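Why Does Wood Have Stripes?
by Tiruwork Kahsay

Put your hand flat on the nearest wooden table, if there is one near you, and have a good long look at what's between your fingers. Chances are you'll find lines. Some tables have thin, pale lines you can hardly see, and some have big bold ones that wiggle from one end to the other like a river on a map. When I was 7 I was quite sure that somebody had painted them on with a tiny brush, and I felt very sorry for that person and their tired arm!

Sometimes the lines on furniture really are printed on. But when a table is made of real wood, the tree made those lines itself, and it took its time about it.

A tree gets taller at the tips of its branches, and it also gets fatter, all the way around, just under the bark. In places with a warm season and a cold season, it grows fast in spring, when there is plenty of water to drink. That spring wood is usually light in color. Later in the summer the growing slows down, and the new wood is packed more tightly and often looks darker. Then winter comes and the tree has a rest. One light band and one dark band together make one year, and we call that a growth ring. My cousins in Bakerari have an old stump behind their house that we all counted one May, with a pin to keep our place, and we got to 54. (We also got 12 ants, who were not pleased with us.)

Now, rings are round, so how do they turn into stripes? Think of an onion. If you slice straight across an onion you see circles. If you cut it the other way, from top to bottom, you see long curved lines, and yet it's the very same onion with the very same layers. A board is cut the long way down the tree, so the saw goes through the rings from the side and they come out as stripes. Trees aren't perfectly straight, either. They lean and bulge and bend a little, and so the stripes get wavy too. All those lines and streaks together are called the grain.

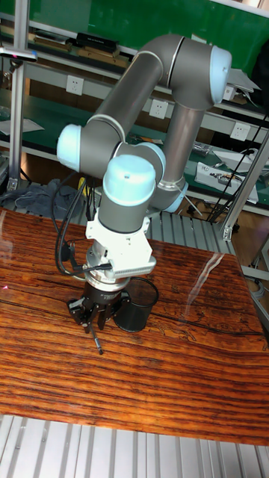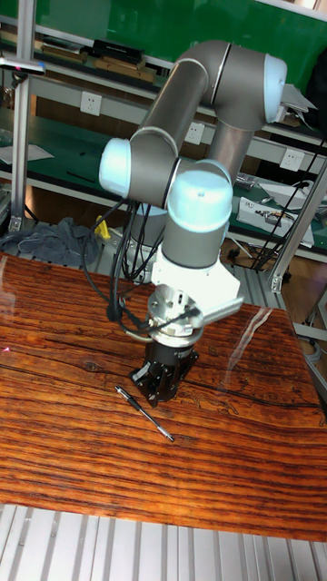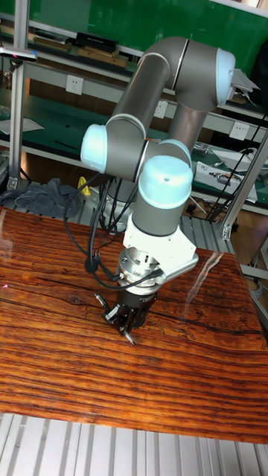
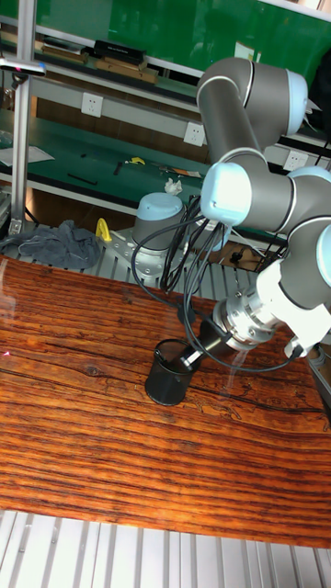

Wood grain on a tabletop. There are dark stripes to find in all four pictures. The pen is in the first two, and the black cup is in the first and the last.

Did you spot the bright white patch of light on the tabletop in the first three? A smooth, glossy surface sends light bouncing off in one direction, a bit like a mirror does. Rough, bare wood scatters the light every which way, so it looks dull. People often brush varnish onto wood, and when the varnish is smooth and clear it gives a shine and can make the colors underneath look deeper and richer. It helps keep out spilled juice as well, which I'm very glad about at my house.

You may come across knots in wood too. A knot is the place where a branch once joined the trunk. The trunk keeps on growing around the bottom of the branch, and the grain has to swerve to get past, just as water in a stream swerves around a stone. That's why you'll often see swirly lines beside a knot.

Try it yourself: make a grain rubbing

You'll need a sheet of thin paper, a crayon with the wrapper peeled off, and a piece of rough, unvarnished wood (an old board or a fence works nicely, but ask first, and watch out for splinters). Hold the paper still against the wood and rub gently with the side of the crayon. Go slowly, and the lines should start to come through. If you can find two different kinds of wood, make a rubbing of each and write underneath where you found it.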